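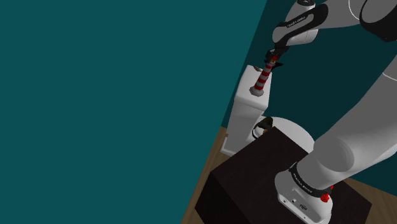 Open Day at the Wasero Timber Yard, Stanembridge

January 25, 2019

I have wanted to see where our garden buildings start out ever since we put up the summerhouse, so when Wasero opened its yard to visitors I was at the gate before the coffee was ready. What a morning!

Our guide was Jairo Villanueva, who runs the sawing side and talks about larch the way other people talk about their kids. He took us first to the drying sheds, where the boards sit in stacks with thin strips between them so the air can get through. The biggest shed holds 1316 boards when full (he had the number chalked on the door). It smelled wonderful in there - sap and cold air - and I could have stayed an hour.

Next came the joinery shop. They were building a pergola called the Yan, with curved rafters and a slatted roof, and we got to try cutting a notch in a scrap post. Mine was terrible. The man next to me, a retired roofer, did his in two minutes flat and got a round of applause.

After lunch (soup and very good bread) Ashraf Mahrous showed us the Flasell, their new corner gazebo, put up on a gravel pad behind the office. I liked it a lot more than I expected to from the leaflet. The bench runs around two sides, the lattice is tight enough for a clematis to grab, and the posts stand on metal feet that keep the ends off the ground. He let us sit in it as long as we wanted, and six of us fit with our coats on. It starts at $775 for the small size without a floor, and the floor kit is extra.

I asked about staining. Ashraf's advice was to let the first coat go on thin, brush it well into the end grain, and come back to it in July when the wood has had some sun. I wrote that down, as our summerhouse is overdue.

They had 500 trellis offcuts in a bin by the exit, free to anyone with room in the car. I took an armful for the sweet peas and I'm already wishing I'd taken two!

Parking is in the field past the main gate. Wear boots - the track to the sheds is pure mud at this time of year.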